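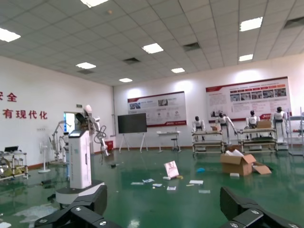
Pulletine opens summer collection round with 3510 recordings as its goal

2026-07-17

The people at Pulletine have started their summer round of collecting, and if all goes to plan they will have 3510 new recordings of everyday pick-up-and-put-down work by the time the round closes in December. It is slow, patient work, the kind that involves a good deal of standing next to a machine and guiding it through the same small job again and again, and the team seems quite cheerful about it.

The recordings will go into Ander, the learning system Pulletine has been building with its partner Hirnbridge. Ander learns by example. An operator steers a robot through a task, the cameras and joint readings are saved together, and the system later studies the lot of them to work out how it might do the job without a hand to guide it.

Liette Caron, who runs the collection floor, told us that the earlier rounds were a little too tidy for their own good. "We had lovely recordings of lovely tables," she said, laughing. "Then we would ask the system to pick something up from the floor next to a box and it had no idea where to begin. So this time the floor is very much part of the lesson." Cardboard boxes, loose paper, cards and other small things are all fair game this summer, and operators have been asked to leave them where they fall between one recording and the next (a hard habit to learn for anyone brought up to clean as they go!).

Each operator works in sessions of 90 minutes and then takes a proper break, a change that came out of a long talk with the crew last winter. Tired hands make jerky recordings, and jerky recordings have to be thrown out later, which is sad for everyone involved. The new schedule has been in place since the trial sessions in the spring, and Caron says she would not go back to the old one for anything.

Checking the recordings falls to Hjørdis Myklebust and her team at Hirnbridge, who watch every one before it goes any further. They look for dropped items, missing camera views and moments where the operator changed their mind halfway. A change of mind is not always a bad thing, Myklebust told us. Some of the recordings she likes best show a grip that starts out wrong and is put right, and those get a label of their own so they can be studied as a group.

The first 140 recordings have already been sent over for checking. A second set, using a list of 9 new tasks drawn up with the packing firm Cloutier, will follow once the operators have had time to practice. Pulletine is still taking names for the evening sessions, and training is given on the floor during an operator's first week.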